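Products > Bedding > Bedspreads and Throws > Drevholm Plush Bedspread

Drevholm Plush Bedspread

Last updated: 23/10/2024

The Drevholm is a midweight plush bedspread for everyday use. It goes over a made bed as a top layer in winter and can be used alone over a sheet the rest of the year. It is made for us by Brenent and sold only through Lendeo.

The face is a short polyester pile. The back is a smooth brushed knit in the same color. The two layers are joined at the hem and by a row of stitching 80 mm in from the edge, which keeps the filling from moving into the corners. The filling weight is 200 grams per square meter.

Sizes

Twin, full, queen and king. The queen hangs to just above the floor on most standard frames. If you have a deep mattress or a thick topper, order one size up. The king is the largest size we carry, and we do not make custom sizes.

The packed queen weighs less than the king by 885 grams, so either one will fit in a home washer with a large drum. A small apartment machine will not rinse it properly. Use a laundromat machine for those.

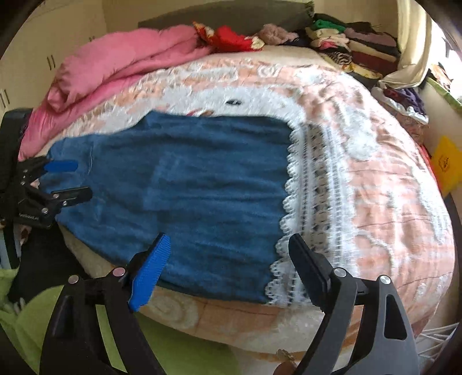
Raised patterns on plush flatten a little under anything heavy, such as a suitcase or a stack of books. Shake the bedspread out and brush the pile with your hand in one direction. Marks that stay after that will usually come out in the next wash.

Care

Machine wash cold on a gentle cycle with a small amount of liquid detergent. Do not use bleach or fabric softener. Softener coats the pile and makes it clump. Close zippers and hooks on anything washed in the same load.

Tumble dry on low and take it out while the hem is still slightly damp, then lay it over the bed or a wide rail to finish. Do not iron the face. The back can be pressed on the lowest setting through a cotton cloth.

Wash dark colors separately the first two times.

Storage

The bedspread comes in a zippered bag that can be kept for storage. Fold it loosely with the pile facing in. Vacuum bags are fine for a move but should not be used for a whole season.

Matching items

Shehata pillow shams are cut from the same pile and are sold in pairs. The Shehata bolster has a removable cover and takes a standard insert. Colors are dyed in separate runs, so order the bedspread and shams together if an exact match matters to you.

Ordering

Price for the queen is $190. Other sizes are priced at checkout. Unwashed items can be returned in the original bag. The pale colors are out of stock in king until January.

Contact Lendeo customer service | © Lendeo | Back to top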